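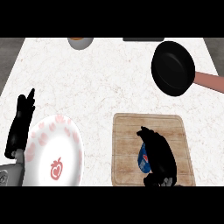

Right hand over the board with the can, left hand waiting by the plate.

Kitchen tips for teaching by remote control

These are for anyone running the simulated kitchen with the two-handed setup, whether you use gloves or the desk controllers. They were first put together by Junhao Feng for the Inetmont evening group and have been added to since. Last changed Sat 23 March.

Before you start

Set your chair height first and leave it alone. If you shift in your seat halfway through a run, the wrists shift too and the replay looks jerky.

Look at the whole worktop before you move. Decide which hand will do the job and which will keep still. For a single can, one hand is plenty.

Park the spare hand upright, with the fingers pointing away from you, near something you don't need. Beside the plate is a good spot. Don't let it hang over the middle of the counter, where you may want to carry things across.

Picking up a can

Come at it slowly and close the fingers a little at a time. Pan, the control program we use, lets you set a grip limit. Start at 26 and go up only if the can slips. Beginners tend to squeeze as hard as they can, and the robot learns that as well.

A tilted can is fine to carry. Straighten it with the wrist once it is over the place you want it, and keep your elbow where it is.

Black fingers hide a lot of what they hold. Check the logo side of the can: if you can still see some of it, you can judge which way the can is turned.

Putting things down on the board

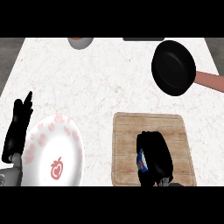

Closed grip low on the chopping board, the other hand out of the way.

Lower until you are on the wood, stop, then open. Count to two between stopping and opening. Mathis Gautier went through 141 of our early runs and threw out most of those where the hand opened while it was still moving.

Aim for the flat inner part of the board, away from the groove. Cans that land on the groove lean.

Lift the hand straight up afterwards. A sideways exit knocks things over.

Keep clear of pan handles. A handle that points off the side of the counter is easy to forget when you are watching your fingers.

Saving your runs

Save the bad ones too, under "spoiled", with a word or two about what went wrong. Grikora sorts them by that note.

Take a break after nearly 200 runs in a week. Your hands get lazy before you notice. The full set for this task is 700, shared between everyone, so there is no hurry.

Don't tidy the counter between runs unless the task sheet asks for it. The bowl at the back and the frying pan stay where they are.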